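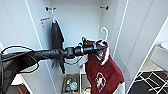

Thandeka Masilela asked after the last session whether a wool coat kept on a hanger for the whole summer loses its shape faster than one kept folded. The answer depends on the weave and on the width of the hanger, so both are taken up in these notes.

Unit 4: Storage of woven and knitted garments

4.1 Load on the shoulder
A hanging garment carries its own weight at two small areas near the neck. In a close plain weave the threads lock each other and stretch is slight. In a knit the loops open under load and part of the change is permanent. Knits above 40 per cent wool should be folded.

4.2 Hanger width
The hanger should end just short of the sleeve seam. For the Gramley test coat this gave a width of 47 cm. A narrower hanger leaves a ridge in the upper sleeve – steam removes it only in part.
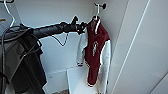
4.3 Spacing
Air must pass between garments. Damp held in a lining feeds mould well before any smell is noticed. Linings of viscose are weaker when damp and should be dried fully before storage.

4.4 Moth damage
Larvae feed on wool, fur and feathers, and prefer soiled cloth. Wash or brush before storing.

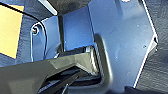

Cedar oil fades and cannot be relied on for a full season. Freezing works if the cloth is sealed in a bag first.

Reading for Wednesday: Westerberg, pages 28 to 47.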